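How to Wash Plastic Trays and Shallow Bins by Hand

Works for meal trays, seedling trays, drawer bins and the flat trays that sit under a dish rack.
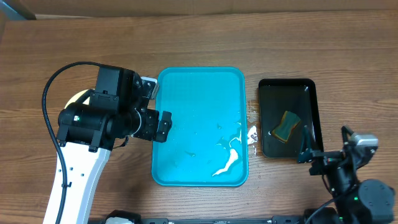 Most plastic trays don't fit well in a dishwasher. The long ones block the spray arm and the thin ones can warp on the bottom rack. Washing them by hand takes a few minutes each, and you can do it at a table if your sink is too small.

What you need

A two-sided sponge, soft on one side and scouring on the other
Dish soap
A pitcher of warm water
A second tray or a shallow dish to rest the sponge in
Two dish towels, one for the table and one for drying
A bucket, if you are not near a sink

I use the plain Carroll sponges that come in the large bag. A sponge with a pinched middle is easier to hold when your hands are soapy, but any shape will do the job.

Step 1: Knock out the dry stuff

Turn the tray over above the trash and tap the back. Wipe out crumbs or soil with a dry paper towel. Anything you leave in there will turn to mud once you add water.

Step 2: Add a little water

Pour in enough warm water to cover most of the bottom. You do not need to fill the tray. A shallow layer is easier to work in and less likely to go over the rim when you push the sponge around. Hot tap water at 110 degrees is plenty. Boiling water can bend thin plastic.

Step 3: Add the soap

One short squeeze is enough for a tray the size of a cookie sheet. Put it in the water and work it in with the soft side of the sponge. If the suds climb over the rim, you have used too much.

Step 4: Wash the floor of the tray

Start at the far end and pull the sponge toward you in straight, overlapping strokes. Use the soft side first. Let stuck food sit under the soapy water for about 10 minutes before you try the scouring side.

Be careful with the scouring side on shiny plastic. Dark glossy trays show every scratch, and once the finish is dull it stays dull. Test a spot on the back if you are not sure.

Step 5: Do the corners and the rim

Rounded corners are simple. Press the end of the sponge into the curve and turn it a few times. Square corners need an old toothbrush. Then run the sponge along the top of the rim and under the lip. Grease collects under there, and you will feel it with your fingers before you see it.

Step 6: Empty and rinse

Carry the tray level with both hands and pour from one corner into the sink or bucket. Rinse with clean water until it no longer feels slick. Two rinses usually do it. Seedling trays should get a third.

Step 7: Dry

Stand the tray on its long edge against a wall or a rack. Wipe the rim with a towel, or water will run down from it and leave spots. Don't stack trays until they are fully dry. Damp ones stick together and start to smell.

Looking after the table

If you wash on a wood table, wipe up drips and foam between trays. Soapy water left standing can cloud the finish, especially along the grain. An oiled top needs more care than a varnished one. Lay a folded towel under the tray if you plan to do more than two or three.

Keep the sponge in its own tray when you set it down. It saves wiping the same spot over and over.

Common problems

White film after drying: This is either soap or hard water. Rinse again. If it stays, wipe with one part white vinegar to four parts water and rinse once more.

Orange stains from tomato sauce: Spread a paste of baking soda and water on the stain, leave it for an hour and wash with the soft side. Old stains may only fade.

Tray still feels greasy: The water got too cold or too dirty. Pour it out and start over with fresh water and soap.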